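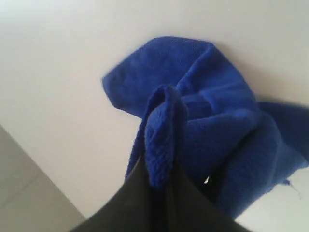 Toalla azul de microfibra sujeta por un pliegue, vista desde la muñeca.

Acta de la reunión de seguimiento del proyecto Peltasa
Línea de manipulación de textiles
12 de agosto de 2022

Asistentes: Tadhg Scanlon (coordinación y acta), Zoriana Palamarchuk (aprendizaje y datos), el equipo de integración de Mahasneh y dos estudiantes de máster.
Excusa su ausencia: el representante de Zarnar.

Se abre la sesión a las 10:05. Se aprueba el acta de julio con una corrección en el punto 3: donde decía «toallas de algodón» debe decir «toallas de microfibra».

1. Estado del conjunto de demostraciones

Palamarchuk informa de que el conjunto tiene 1756 demostraciones teleoperadas de la tarea de extender y doblar. Tras la revisión manual quedan 1110 utilizables. Las demás se descartan por desfase entre las cámaras de muñeca y la cámara general, o porque el operador abandonó el intento antes de llegar al primer doblez.

Scanlon pregunta si los intentos abandonados se pueden aprovechar para la fase de extendido. Palamarchuk responde que sí en principio, pero que habría que volver a etiquetar el instante de corte y no hay horas asignadas. Queda pendiente.

Se comenta que las etiquetas de fase no son homogéneas entre operadores. Unos marcan el fin del extendido al soltar la segunda esquina y otros cuando la tela deja de moverse. Se acuerda usar el primer criterio y corregir lo anterior con el script de Mahasneh.

2. Resultados del método en dos etapas

El método separa la búsqueda de esquinas, que usa solo la cámara de muñeca, y el estirado con dos brazos, que usa todas las vistas. La política única, entrenada con los mismos datos, sirve de referencia.

Se han evaluado 593 ensayos con el método en dos etapas, todos desde una configuración inicial arrugada. En 476 la toalla quedó extendida según el criterio del protocolo. La política única se evaluó con un protocolo anterior y las cifras no son comparables, así que se retira la tabla conjunta del borrador hasta repetir los ensayos.

Los fallos se concentran en la primera etapa. El más frecuente es tomar un pliegue interior por un borde: la pinza cierra bien, pero al tirar la tela sube doblada y la segunda esquina no aparece en la vista. Palamarchuk propone añadir una comprobación después del primer agarre, con un tirón corto y una segunda predicción. Mahasneh calcula que eso alarga cada ciclo y pide medirlo antes de decidir.

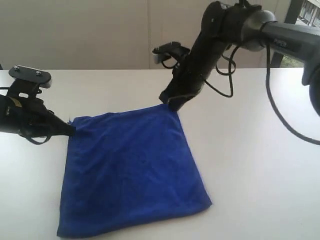 MATERIAL Y MONTAJE

3. Puesto de trabajo

El trabajo con los dos brazos sobre la toalla azul sigue haciéndose en la mesa blanca. El contraste facilita la segmentación, y uno de los estudiantes advierte que el modelo puede estar dependiendo de él. Se acuerda preparar una serie con mantel gris y otra con toallas claras, sin reentrenar, para ver cuánto baja el resultado.

Cables: el equipo de integración pide revisar la holgura de los que cuelgan del brazo derecho por encima de la mesa. Hay que comprobar que no rocen la tela en los movimientos de estirado. Se hará con el brazo en las posiciones extremas del recorrido.

Iluminación: la luz de la ventana cambia durante la jornada. Se anotará la hora de cada serie en la hoja de ensayos. Scanlon prefiere no poner cortina por ahora, para no perder variedad en los datos.

4. Artículo y visita a Prarville

El borrador está completo salvo la sección de resultados. Palamarchuk reescribirá la descripción de la primera etapa, que dos lectores internos encontraron confusa. La demostración en Prarville se mantiene, con la tarea de extender y sin el doblado.

5. Acuerdos

Repetir la evaluación de la política única con el protocolo actual. Responsable: Palamarchuk.
Unificar las etiquetas de fin de extendido. Responsable: Mahasneh.
Medir el coste en tiempo de la comprobación tras el primer agarre. Responsable: Mahasneh.
Comprar toallas claras y mantel gris. Responsable: Scanlon.
Enviar a Zarnar el resumen del punto 2. Responsable: Scanlon.

6. Ruegos y preguntas

Se pide que los archivos de calibración se guarden con cada serie y no en la carpeta común. Se acepta.

Se levanta la sesión a las 11:20. La próxima reunión se convocará por correo cuando estén los ensayos de la política única.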